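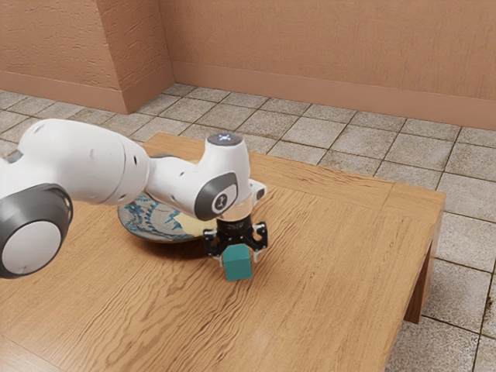
Pre-performance inspection: stage and front of house
Touring dance, Maddocks Theatre
Inspected by: Dwynwen Rosser, Jul 26, 2026

1. Dance floor. Satisfactory. Two seams upstage left have lifted and are to be re-taped before the company class.

2. Flying bars. Satisfactory. Load plates are legible on all 16 bars.

3. Projection screen. Action required. The lower safety chain is missing a shackle. Sterkura to supply.

4. Wings and crossover. Action required. Costume rails reduce the crossover width. Rails must be moved to the scene dock.

5. Emergency lighting. Satisfactory. Row G aisle light replaced.

6. Seating. Satisfactory. House capacity remains 1194, including wheelchair places.

7. Posters and banners in foyer. Action required. The banner by Door 2 covers an exit sign and must be rehung.

Items 3, 4 and 7 must be signed off by the duty manager before doors open.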